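Search this guide
Enter a keyword Go

Section 3: Fitting your Virnetow kitchen faucet
Updated 8 September 2025 by the Virnetow guides desk

You've cleared out the cabinet and the old faucet is gone, so now comes the fun part! Set aside an unhurried morning, put a towel down under the sink, and keep a flashlight close by.

Before you start

Close both shutoff valves and open the old lines into a bucket. If a valve won't close all the way, shut off the water to the whole house and replace the valve first.

CAUTION: Never use pipe dope on the rubber washers. It makes them swell, and you'll be back under the sink within a month.

1. Scrub the sink deck until the old putty is gone. A plastic scraper works beautifully and won't scratch.
2. Press the base gasket into its groove, flat side up.
3. Feed the supply hoses through the hole one at a time, then lower the body into place.
4. From below, slide on the washer and thread the mounting nut by hand. Check that the spout points straight ahead, then give the nut a half turn with the basin wrench.

NOTE: Decks thicker than 3 cm need the long shank kit, part 2994. The Dreßler adapter from the old Fatance line fits too, so hang on to it if you have one.

5. Connect hot on the left and cold on the right. Hand-tighten, then add a quarter turn. Hoses are 780 mm long and should hang in a gentle loop with no kinks.

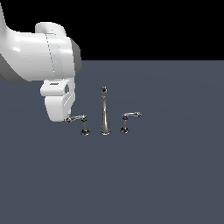 6. Unscrew the aerator and put it somewhere safe (a coffee cup is perfect). Open the valves slowly and let the water run for 10 minutes to flush out any grit.
7. Dry every joint with a paper towel, wait a bit, and wipe again. If the towel picks up any water, snug that nut a little and repeat.
8. Screw the aerator back on and try the handle through its full swing. It should feel smooth all the way!

For hard water areas, see Section 4, Using the Nundik filter insert.

Contact us | © 2025 Virnetow | Back to top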